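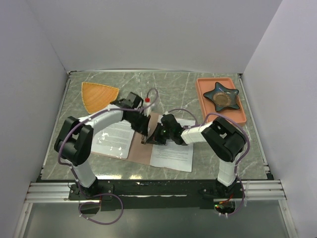 **Ticket 2162**: paper sticking to tabletop, orange color coming off
**Site:** Angate, Nogueira room
**Opened by:** Cremilda Meireles
**Assigned:** Anderson Rocha
**Status:** open, waiting on supplier

**Problem as reported**

Sheets left out in the middle of the table stick to it. Not every time. Mostly after they sit overnight. Peel one up and you get a dull patch on the gray-green, sometimes a bit of paper fuzz. Second thing, maybe related maybe not: faint orange smudge at the back of the top, found it when I moved the woven mat to wipe under it. Comes off with a damp cloth but it's back in a couple days. Need the table usable, the papers are the whole point of it.

**February 11, 2019**

9:20, AR. Had a look. Top feels tacky if you press your palm down for a few seconds. Worse toward the center, edges ok. The veins in the pattern hide it, you really have to get down and look along the surface.

9:45, AR. Asked what it gets wiped with. Spray from the hall closet, the Sestgate one, no rinse. Label says dilute. Cremilda says nobody was diluting. Pls stop using it for now, plain water + a drop of dish soap, then water again, then dry.

10:30, AR. Washed the left half only so we can compare. Did NOT touch the right half. Put one sheet on each side with a book on top.

14:05, CM. Left sheet lifts clean. Right one drags a little but didnt stick. Too soon to tell?

14:10, AR. Too soon. Leave them overnight.

**Next day**

AR. Left sheet fine. Right sheet stuck at one corner. So it's residue, at least mostly. Washed the right half the same way, twice.

CM. Can the small white bottle w/ the red cap go back by the papers? Ademir wants it within reach.

AR. Yes but wipe the bottom of it first. Same for anything else that stood on the top before the wash.

**Orange smudge**

AR. Two orange things back there so tested both. White cotton cloth, damp, rubbed 20 times.

- woven mat (the wedge shaped one, back left): color on the cloth. Not a lot, but there
- tray, back right: nothing
- star dish that sits on the tray: also nothing, rubbed it anyway

So it's the mat. Ademir Sales thinks rinse it until the water runs clear. I'd test the rounded edge first in case the weave goes out of shape. Until then keep it up off any damp surface. Dry the table properly before it goes back!! Smudge was probly getting refreshed every time somebody wiped around it and put the mat down on wet.

Tray and dish can stay where they are.

**Supplier**

Wrote to Heteo about the dull patches. Three left after washing, all center, biggest one about where the papers get piled. Reply from Zdzisław Domański: send the cleaner name and how long it was in use, no abrasive pads, no polish. If patches are still there after 14 days he'll send someone. Top is past the 60 day return window so repair only, he was clear on that.

CM: cleaner in use since last June.

AR: sent.

**To do**

- [x] wash both halves
- [x] pull Sestgate spray from closet, Reinaldo Sampaio has it
- [ ] mat: rinse test on edge (Ademir)
- [ ] overnight sheet test again, center this time
- [ ] recheck patches, low light from the side
- [ ] Cremilda to put a note on the closet door re: diluting

Leaving open. Ping me on the ticket not by email, I lose those.

AR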